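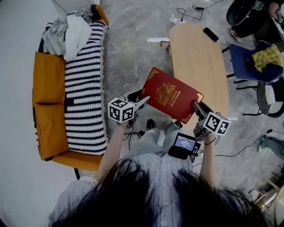

Why Do Old Books Have Hard Covers?

Last updated: July 4, 2025

Print this page | E-mail this page

Pick up a hardcover book and knock on the front. It sounds a bit like a door. Pick up a paperback and the cover bends. Both hold pages together, so why do people bother making the hard kind?

What is inside the cover?

Most hard covers are made from thick, stiff cardboard called board. There are two big pieces, one for the front and one for the back, and a narrow strip for the spine. The spine is the part you see when a book is on a shelf.

The boards are covered with cloth, paper or leather. Red, green and dark blue are old favorites. The covering is glued down and folded over the edges, so you don't see the cardboard at all.

How do the pages stay in?

Look at the top of a hardcover book, close to the spine. You may see little bundles of folded paper. Each bundle is called a signature. In many books the signatures are sewn together with thread, and then the whole block is glued into the cover.

A book with 238 pages can have a lot of signatures. Some newer hardcovers skip the sewing and only use glue.

Where does the gold come from?

Some covers have gold letters, a gold crest or fancy gold corners. This is usually done with foil, which is a very thin shiny sheet. A metal stamp with the design on it is heated and pressed down on the foil. The heat makes the foil stick, and the stamp leaves a small dent. Run a finger lightly over the letters and you can often feel it.

A crest is a badge. It might stand for a family, a school or a country. On some books it is only there to look nice.

The town library in Welstead has a red book that is 103 years old. The gold on the front is still bright, but the gold on the spine has nearly rubbed away – that is where hands have pulled it off the shelf.

How to look after a hardcover

Hold it with two hands if it is big. Don't pull it out by the top of the spine. Push the books on each side back a little and grip it by the middle.

Keep it out of strong sun, which fades red cloth quickly. Use a strip of paper as a bookmark – folding the corners weakens the page. And don't leave it open face down on the sofa or the floor, even for a minute.

Related items

What Is Paper Made Of?
How a Library Sorts Its Shelves
Make a Small Book With 6 Sheets of Paper
Why Do Old Books Smell?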